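About Olvera

Olvera collects handling examples for learning systems. Our customers train robots to work with soft household goods, and they need recordings of people doing the same work by hand. We supply the recordings, the labels and the notes that go with them.

The company was started by Perla Jaramillo and Amanuel Ambaye, who had both worked on grasp planning at Janach. It has 41 staff in 2 offices, Gruvden and Goneck. Recording is done in homes, on the furniture that is already there. Collectors use a hand-held gripper with a camera on it, so the view in the recording is close to the view the robot will have later.

Clothing is the largest part of the catalog. A garment is laid out on a bed or other flat surface, and the collector folds, turns or moves it using only the gripper.
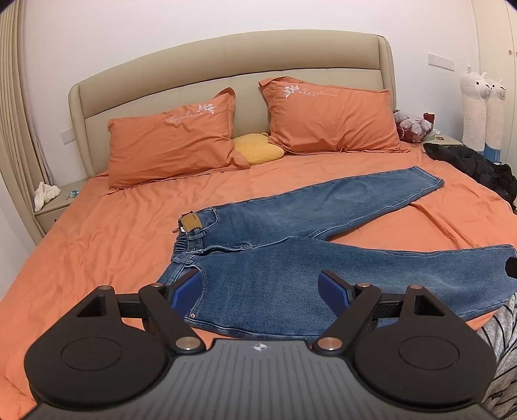
Denim is recorded separately from lighter fabrics. It holds a crease, the seams are thick, and a grip near the waistband behaves differently from a grip on the leg. Each task is repeated 5 times from a new starting position. Failed grasps are kept and labeled as failed.

The current clothing set covers 274 garments. Every recording is checked for dropped frames, camera timing and finger position before it is labeled. A second person reviews the labels. Recordings that do not pass are returned to the collector with a note.

Rooms are not tidied or restyled for a session. Residents sign a release first and may withdraw a recording until the set is delivered.

Sets are updated each July. Sample files and the label guide are sent on request; write to the Gruvden office and state the file format you use.

Page last revised 3 Sep 2020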